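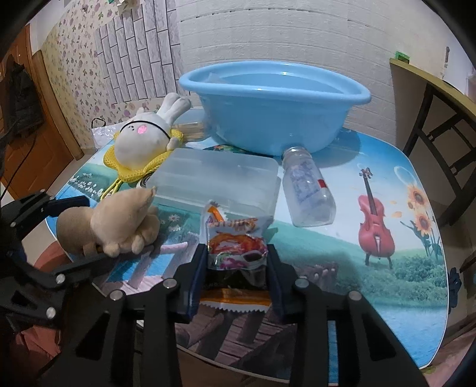
Dretport Community Help – Security and Encryption

Replacing RSA certificates on an internal network before they are formally retired

Posted by Ruth Cuadros, in July

I am responsible for network services at a regional records office. We operate our own internal certificate authority, which has issued certificates to 226 servers and a larger number of staff laptops. All of them use RSA keys of 2048 bits. Our archive agreement requires that certain personal files remain confidential for 30 years from the date they are received, and many of those files travel between our two buildings over an encrypted link.

Our auditors have asked us to provide a written position on quantum computing. Their letter does not say what the position should be. It asks only whether the office "has a plan." I have read a good deal of general material on the subject and find that most of it is either alarming or vague. I would be grateful for guidance on the following matters.

First, should we reissue every certificate now with longer RSA keys, as an interim step? Our authority software, Halterero, can do this in a batch overnight.

Second, is the link between the buildings a more urgent matter than the certificates themselves? A colleague holds that it is, and I have not been able to find a clear statement either way.

Third, we have 82 older door controllers and environmental sensors that cannot accept any key type other than RSA. The manufacturer no longer updates them. Must they be replaced?

We have a modest budget and two members of staff who could be assigned to this for part of the year. Please assume that we cannot purchase a new authority system before the next budget period.

Posted by Skuselton

Longer keys. We moved everything to 4096 and the auditors were satisfied. It slowed down some of the older machines when they connected, but not so that anyone complained. I would not spend money on the rest until there is a real machine that can break something. People have been saying it is ten years away for a good deal longer than ten years.

Posted by Apaza

I must respectfully disagree with the reply above on the first point, and I would ask the original poster to consider the three matters separately, as they carry different risks.

Regarding key length. Moving from 2048 to 4096 bits gives a useful margin against ordinary computers. Against a large quantum computer running Shor's algorithm it gives very little, as the work required grows only modestly with the size of the key. If the purpose of the exercise is to answer the auditors' letter, a batch reissue would consume staff time and would leave the question in the letter unanswered. It may also cause trouble with devices that impose a limit on certificate size. I would leave the present keys in place until their normal expiry, unless another policy requires a change.

Regarding the link. Your colleague is correct. A certificate used for authentication needs to resist forgery only while it is trusted. If it expires next year, an attacker who can break it in fifteen years gains little. The files passing over the link are in a different position. Anyone able to record the traffic today may store it and attempt to read it later, and your agreement runs for 30 years. The part of the connection that matters here is the key exchange. You should establish the following:

Which protocol and version the link uses, and whether the two endpoints are under your control or a carrier's.

Whether the supplier offers a hybrid key exchange, in which an established method such as X25519 is combined with ML-KEM. The session remains protected so long as either of the two holds.

Whether the endpoints can be given a pre-shared key in addition to the usual exchange. For an IPsec link using IKEv2 this is described in RFC 8784. With two buildings it is quite manageable, provided that the key is long, random and delivered by a separate route.

The symmetric cipher should be AES with a 256-bit key. Many links are already set this way, and the change is often a single line of configuration.

Regarding the door controllers and sensors. I would not replace them on this ground alone. Place them on a separate network segment, restrict what they may connect to, and record them in the plan with an intended retirement date. The absence of updates is a more immediate concern than the key type, and your auditors may raise it in any event. Door controllers in particular should not be reachable from the staff network.

For the written position, an inventory is the usual starting point. Ours listed nearly 1500 uses of public-key cryptography in an organization not much larger than yours, and a good many were in places that had not been expected: backup software, printers, signed documents, and a payroll connection. For each entry we recorded the algorithm, the person responsible, and the number of years for which the protected material must remain secret. The last column determined the order of work.

Posted by Ruth Cuadros

Thank you both. I have confirmed that the link uses IKEv2 and that both endpoints are ours. The cipher is set to AES-128 – an old default, it would appear. I have scheduled the change to 256 for the next maintenance period, at 6 a.m., and have written to the supplier about RFC 8784 support. The batch reissue has been set aside. I will post the supplier's reply when I have it.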